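Search this site Search

Digital Inclusion in Lasow: progress report to the Sotell Fund
Posted in September by Birutė Rozīte

Work on the loan scheme has gone mostly to plan since the last report. We take in used desktop computers from offices, clear the drives, fit what needs fitting and lend the machines to households that have none. The target for the year is 403 loans.

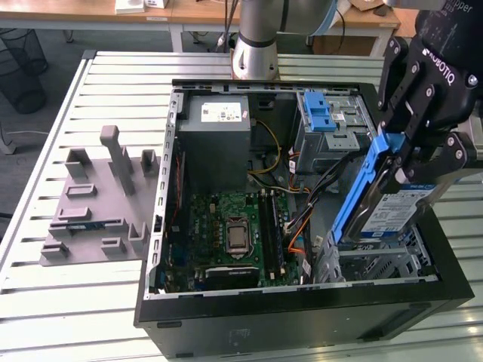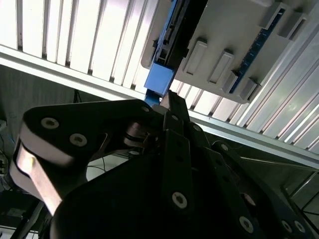
Desktop tower with its side panel off and a hard disk drive in a blue caddy (first picture).

Loans
We have placed 225 machines. Most went to families with school-age children, and the rest to people looking for work and a few older residents. Testberg housing office sends us the largest share of names. Referrals from the health centre have been slower than we hoped and we have asked for a new contact there.

Donated stock
Cheon gave us about 200 towers in one delivery, many without drives. This has pushed our spending on storage over the budget line. Justinas Kalniņš has moved money across from the transport line, where we were under, and the change is shown in the finance sheet.

Classes
The Saturday class at Lasow library is full and has a waiting list of 9. People mainly ask for help with email, bus passes and benefit forms - we dropped the spreadsheet session after two weeks of poor turnout. A weekday evening class in Testberg begins once the room hire is agreed.

Problems
Home broadband is still the main difficulty. Several borrowers have a working computer and no connection, and the data cards we bought last quarter ran out sooner than planned. Returns are also late in some cases. Letters have gone out, with a phone call to follow.

Next quarter
We will finish testing the Cheon stock, reprint the borrower's guide in larger type and send the fund a revised figure for data cards. We would like to discuss the storage overspend before the next payment is made.

2 comments
9 shares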